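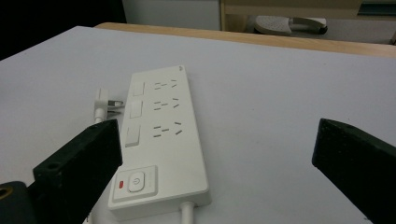
How long does a plug-in energy meter need to run before the standby reading can be trusted?

Leave it for at least 8 hours on anything that cycles or wakes by itself, such as a set-top box or a printer. A steady load, such as a clock radio, can be read after a few minutes.

Measuring the standing load of a house

The standing load, also called base load, is the power a house draws when everyone is asleep or out and nothing is deliberately in use. It is made up of appliances on standby, equipment that runs all the time (router, alarm, boiler controls) and the average draw of the fridge and freezer. The method below finds the total from the main electricity meter first and then divides it between appliances with a plug-in meter.

What you need

Access to the main electricity meter, or a smart meter display that shows use in watt-hours or in kilowatt-hours to three decimal places.
A plug-in energy meter that shows watts, accumulated kilowatt-hours and elapsed time. The figures in this guide were taken with an Okska meter rated at 3000 W. Other makes will do if they resolve to 0.1 W.
Paper and pencil, or a spreadsheet.
One undisturbed night.

Stage 1: the whole-house reading

Choose a night with no timed loads. Immersion heaters, storage heaters, car chargers and dishwashers on a delay must all be off. If the boiler pump is likely to run overnight, set the heating to off as well, or accept that the result will include it. October gave more repeatable results than midwinter in our own readings for this reason.

Write down the meter reading and the time when the last person goes to bed. Write down both again in the morning before the kettle or any light is switched on. Subtract the first reading from the second, and divide by the number of hours.

Worked case, from a terraced house in Gestdale: the overnight difference was 392 Wh over 8 hours.

392 / 8 = 49 W

To turn this into a yearly figure, multiply the watts by 8.76, the number of thousands of hours in a year. The answer is in kilowatt-hours.

49 x 8.76 = 429 kWh per year

Multiply by the unit rate on your bill to get the cost. Leave the standing charge out. It is paid whatever the use.

If the main meter only shows whole kilowatt-hours, one night is too short. Use a longer absence such as a weekend away, and keep the fridge and freezer running as normal.

Stage 2: listing the loads

Go through the house room by room and list everything that is plugged in or wired in, whether or not it shows a light. Items commonly missed:

doorbell transformer
aerial amplifier in the loft
shaver socket
smoke alarms wired to the mains
cooker clock
electric toothbrush base
garage door opener
underfloor heating thermostat

Hard-wired items cannot be measured with a plug-in meter. Take the standby figure from the manual, or leave the line blank and let it fall into the remainder in stage 4. Do not open fused connection units or the consumer unit to take a reading.

Stage 3: measuring each appliance

1. Switch the appliance off at its own controls and unplug it. Computers and recorders should be shut down properly first.

2. Plug the meter into the wall socket and clear its memory. On most models this is a long press of the reset button.

3. Plug the appliance into the meter and switch on at the wall. Turn the appliance on, then put it into the state in which it spends the night.

4. Wait for the reading to settle. Televisions often hold a higher draw for some minutes after being put on standby, and a few stay high for much longer while they fetch programme data.

5. For a steady load, write down the watts. For a load that varies, leave the meter running, write down the accumulated kilowatt-hours and the elapsed time, multiply the kilowatt-hours by 1000 and divide by the hours.

6. Fridges and freezers need a full day as a minimum, with the door used as usual. Two days is better.

Meters read poorly at very low power. A value under 0.5 W should be entered as "under 0.5" and treated as zero in the totals. Where several small chargers are in use, measure them together on one extension lead, then divide if separate figures are wanted. Keep the total connected load below the rating of both the meter and the lead. Heaters, kettles and tumble dryers should stay out of this arrangement.

Take the figure marked W and ignore the one marked VA. For small power supplies the VA figure can be several times larger, and domestic bills are charged on true energy. Confusing the two is the most frequent mistake in the tables readers send us.

Stage 4: reconciling the two

Add the individual figures and compare the sum with the stage 1 result. In the Gestdale house the appliances came to 43 W, against 49 W at the main meter. The remaining 6 W was put down to the doorbell transformer, the alarms and the cooker clock, none of which had been measured.

A remainder of up to a fifth of the total is normal. A larger one usually means a missed item or a fridge that ran more on the night of the test than during its own measurement. Repeat stage 1 before searching further.

If the sum is higher than the main meter figure, check the varying loads first. A reading taken during a busy period and entered as an average will do this.

Stage 5: deciding what to change

Sort the table by watts, largest first. Anything over 5 W that has no work to do at night is worth attention. Older audio amplifiers and games consoles with an instant-start setting are usual candidates, and the setting can often be changed in the menu at no cost.

Leave fridges, freezers, alarms, medical equipment and anything that records on a schedule connected. Inkjet printers may run a cleaning cycle each time mains power returns, using ink, so check the manual before switching one off at the wall.

After making changes, run stage 1 again under the same conditions and keep both results with the table.

Readings and table layout by Beatriz Henriques.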